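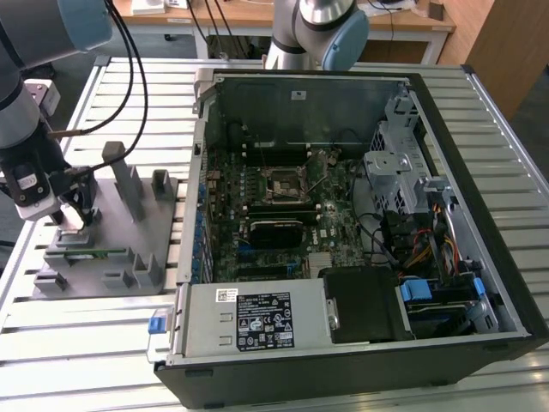 Can a robot help to build a computer?
It can help with some of the jobs, such as picking up a small part and putting it where it belongs, as long as a person has taught it how.

Search this site Enter your question

The Demwood kit is a set of lessons that schools and clubs can hire, and it's all about teaching robots to do fiddly work with computers. It comes with 2 robot arms, and it was put together by Sabina Michalík, who used to mend computers for a living and still can't walk past a broken one!

Let's start with memory. A computer's memory lives on a thin board called a memory stick, and the stick pushes into a long, narrow slot on a much bigger board called the motherboard. You could probably do it yourself with a grown-up beside you. Your fingers would feel when the stick was straight and when to push a bit harder, and you'd hardly have to think.

A robot has to be told all of that. It needs to know where the stick is waiting, how tightly to hold it and which way round it goes. That's why the kit has a grey tray with little slots and posts, made on a 3D printer, so the small green board has a place of its own to sit (a bit like an egg in an egg cup).
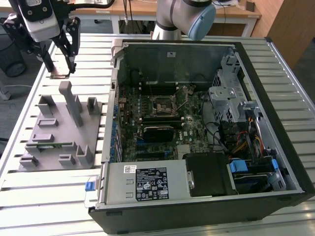 Then comes the practising, and there is plenty of it. Inger Lauritsen tried the kit with her computer club in March, and the children spent their whole first afternoon on picking up and putting down, over and over, with lots of cheering. She'd have liked a shorter instruction book, and so would we, but the pages on staying safe near a moving arm are very clear. Read those first, please, and keep your hands well back until your teacher tells you the arms are switched off.

Last updated: 2018-05-17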